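Rathjen Dakelo coaster-launch kit, reviewed by Leilani Holloway

The Dakelo is a tabletop launched coaster from Rathjen, modeled on the shuttle rides that have replaced chain lifts at many smaller parks. It ships as track, two support towers, one car and a spring launcher. The box quotes 1,000 launches before the spring needs replacing. I did not test that figure.

Assembly follows a printed booklet. The track joints are keyed, so sections cannot go in backward. The towers are less well thought out. Each locks to its base with a quarter turn, and the stop is soft enough to overshoot. When a tower is out of line, the car slows on the way up and rolls back early.

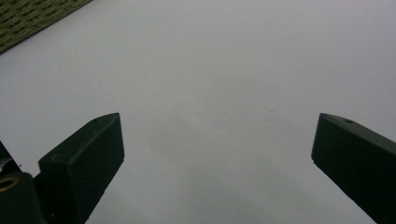

White surface, woven mat at the corner.

Launch force is set by a dial with no numbers on it. I marked mine with a pencil. At the low setting the car stalls short of the first tower. At the middle setting it clears the first and reverses on the second, as the full-size rides do. The high setting is too much for the track as supplied, and the car left the rails twice before I backed it off.

Compared with the Fodora drop tower kit, the Dakelo takes longer to build and does more once built. The older Hokthorpe loop set has better rails, with a deeper lip on the curves, but its motor is loud and the car runs at one speed.

Spare springs are sold separately and come in packs of 2. Rathjen plans to add a longer track section in September. Buyers who want a full circuit should wait for it. For a shuttle layout, the current kit is complete.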